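Published 2019-08-16 by Nahuel Núñez

Chapter 5
Handling Soft Goods: Automation and the Domestic Service Worker

5.1 Scope of the chapter

The preceding chapter dealt with rigid parts, whose shape is known before the gripper closes on them. Clothing and bedding do not meet that condition. A garment has no fixed outline, its thickness varies from one point to the next, and each contact alters the shape that the following contact must deal with. The present chapter considers what happens when work of this sort, for a long time done by hand in homes, laundries and care residences, is divided between people and machines.

The main unit of analysis is the task, defined here as a piece of work with a recognisable start and finish, such as folding one jacket or clearing one bed. Hand-held grippers are treated alongside fully powered arms, because the decisions made by the person holding the tool are the same decisions that a later controller has to make.
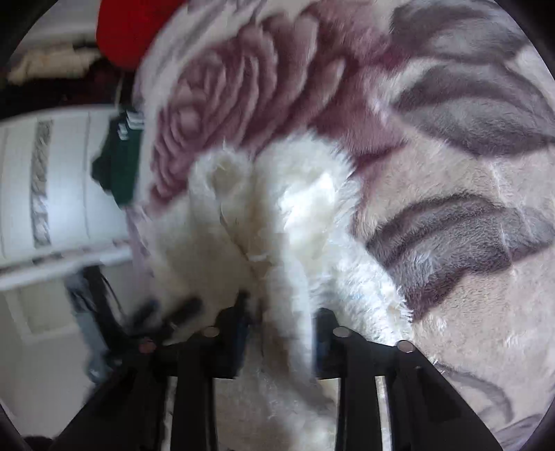
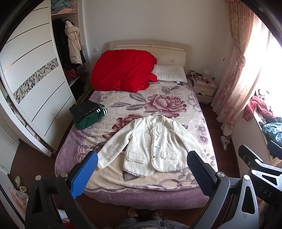

Handling garments on a bed with two-fingered grippers.

5.2 Why fabric resists automation

Three properties of cloth determine the difficulty of a handling task. The first is compliance, the readiness of the material to bend under its own weight. The second is surface friction, which decides whether a finger slides over the cloth or drags it along. The third is self-occlusion: a folded or rumpled item hides parts of itself, so that the edge required for the next grip may not be in view at all.

Pile and fringe add to the problem. On a long-haired fabric the visible surface stands some way above the backing, and a gripper closed at the visible surface takes hold of fibres only. The operator must press further in before closing. On a tweed with frayed edges the reverse error is common. The finger catches a loose thread at the hem, and the thread lifts before the panel does.

A further difficulty is the support. On a laundry table the surface beneath the garment is hard and level, and a fingertip can be driven under an edge with little risk. A mattress gives way. When the support is itself covered with a soft blanket, a closing gripper may collect both layers, and the operator has to judge by sight or by resistance whether one layer or two has been taken.

5.3 The Dellthorpe trial

The discussion in this chapter draws on a trial carried out at Dellthorpe, a residential service employing housekeeping staff across several buildings. The employer wished to learn which parts of the clothes-handling round could be passed to machines supplied by Flustberg, and what training the existing staff would need. The trial opened in February and covered 1,000 handling tasks. Staff used two-fingered hand-held grippers for all of them and wrote up each task on a short form.

The forms were divided into two groups of 50 for close reading, one drawn from the first days and one from the last. The remaining forms were used only to check that the two groups were not unusual. Each form recorded the item handled, the surface it lay on, the number of grips abandoned, and a free comment.

Comments from the first group deal largely with the tool. Staff wrote of sore wrists, of a loss of feeling for the cloth, and of uncertainty about how far the fingers had closed. Comments from the second group deal largely with the item. Typical entries note that a sleeve should be straightened before the body of the garment is moved, or that a bow or loop at the neck should be laid flat first so that it is not caught by the second finger.

The change in subject matter is of interest for job design. It suggests that attention which was at first taken up by the tool became available again for the work. It does not show that the work had become quicker, and the trial was not set up to measure this.

5.4 Redistribution of tasks

Following the trial, the housekeeping round was rewritten. Under the earlier arrangement one worker carried out the full sequence in each room: sorting, laying out, folding, putting away. The revised arrangement separated laying out from folding. Laying out remained with staff. Folding of plain items was moved to a fixed station built by Zamfir, and items with fringes, ties or padding were left in the room and folded by hand.

The separation produced a new category of work, which the employer called presentation. A presented garment is one laid front side up with its collar in an agreed direction and its sleeves clear of the body. Presentation had always been done, as the first moments of folding, but it had not been named, timed or paid as a distinct activity. Once the folding station depended on it, faults in presentation became faults in output, and responsibility for them had to be assigned.

Two grades of worker resulted. The first grade presented garments and carried them to the station. The second grade supervised the station, cleared misfolds and decided which items should be withheld. The second grade was recruited entirely from existing staff. Several of those eligible declined it, giving as their reason that the station was noisy and that they preferred to work in the rooms.

5.5 Skill, discretion and record keeping

It is usual to ask whether automation raises or lowers the skill required of a workforce. The question is too broad to be answered for the case above. The manual skill of folding was used less often by first-grade staff, while their skill in judging materials was used more often. For second-grade staff both were used, but at intervals and under time pressure.

Discretion moved as well. Before the change, a worker who found a garment awkward could set it aside and return to it later. Under the revised round the station ran to a schedule kept in a software package called Dolta, and an item set aside had to be entered with a reason code. Staff regarded the code list as too short. It made no provision for a garment that was merely slow, and such items were commonly entered under "damaged", with the result that the damage figures for the period cannot be relied upon.

The remainder of the chapter takes these matters in order. Section 5.6 sets out a method for dividing a handling task into grips. Section 5.7 applies the method to sleeves, collars and pockets. Section 5.8 returns to pay and grading.

Related chapters
Chapter 3: Fixed Stations and Moving Workers
Chapter 4: Rigid Parts and Known Shapes
Chapter 6: Shift Patterns in Partly Automated Laundries
Chapter 7: Reason Codes and Their Misuse

This site uses cookies to remember your reading position. By continuing to browse you accept their use. Cookie settings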